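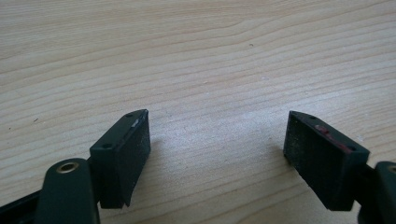
Datasets > Handheld > Rorningate Open Day

Rorningate Open Day Set: README

18 December 2025, by the Rorningate data group

Summary

Tabletop manipulation recordings from the November open day at the Cleltuvcombe workshop. Visitors used a hand-held gripper with an on-board camera to carry out short tasks on a wooden table. The release has 1415 episodes. It was recorded as part of a public demonstration, so operator skill varies far more than in our staff-recorded sets.

What the visitors did

Each visitor got a short briefing at the table and one practice attempt. The practice attempt was not saved. After that they worked through a task card at their own pace, with a staff member at the logging laptop starting and stopping the recorder.

Tasks were limited to three types:

- pick: close on an object and lift it clear of the table
- move: pick, carry to another part of the table, release
- push: shift an object along the table with the fingers, no grasp

Visitors were free to approach from any side. Staff gave spoken corrections during the practice attempt only. A visitor who dropped an object could carry on or stop, and both outcomes were kept.

Hardware

The gripper is the Ondach two-finger hand tool, built by Adeleke. The operator opens and closes the fingers by hand; there is no motor in it. Each finger carries a dark rectangular pad block with a rubbery gripping face, moved by a linkage. The camera looks out over the fingers, so both pads stay in the lower part of the picture whenever the tool is open.

The pads were not replaced during the day. Dust on the rubber and reddish marks on the pad blocks show up in recordings. They were left in, and no retouching has been applied. Anyone training a detector for the finger pads should keep this in mind — the marks are easy features to latch onto and they will not be present on another tool.

Episode layout

One folder per episode, with a four-digit number as its name. Inside:

- video.mp4: camera stream
- pose.csv: tool position and orientation, one row per video image
- width.csv: finger opening, same row count as pose.csv
- meta.json: task type, split, outcome, notes

Timestamps in pose.csv and width.csv share the camera clock. Pose is given relative to the first row of the episode, so there is no common table origin across episodes. Users who need one will have to fit it themselves.

Start condition

An episode starts with the fingers open and nothing held. The target may be well ahead of the tool and only partly in view, or not in view at all. Pale green objects against the light wood have low contrast in even light, and a simple color threshold does poorly on them. The wood grain has long wavy bands that work well enough for tracking features over short moves. 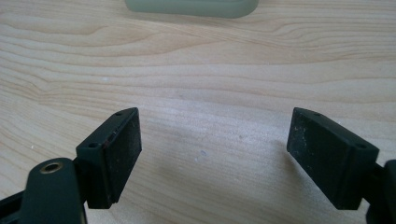

Splits

- test: 300 episodes
- validation: 90 episodes
- train: the remainder

Splits were made by visitor, so the same operator does not appear in two of them. Task types are not balanced. Push is the smallest class in all splits.

Outcome labels

meta.json has an outcome field with the values done, partial and failed. Labels were set by the staff member at the laptop while the attempt was running and were checked once against the video afterward. Where the two disagreed, the video label was used and the notes field says "relabeled".

"partial" is the weakest label. It covers a move where the object was released short of the target area, but some staff also used it for a pick where the object slipped after lifting. Treat it as noisy, or drop it.

Known problems

- Audio was recorded and then removed. The video files have no audio track.
- Pose drifts when the camera is held close to bare table with no object in view. Affected episodes carry "drift" in the notes field.
- width.csv was zeroed with the pads touching, once, before the first visitor. Later episodes may show a small offset at full close.
- Lifts that end outside the camera's view were labeled from the laptop operator's note alone.

Consent and use

Visitors signed a recording form on entry. No names or contact details were kept with the data. Research and teaching use is allowed; redistribution of changed copies should keep this file with them.

Related items

- Rorningate Staff Set: README
- Ondach hand tool: pad replacement and zeroing
- Cleltuvcombe open day: task cards
- Converting pose.csv to a fixed table origin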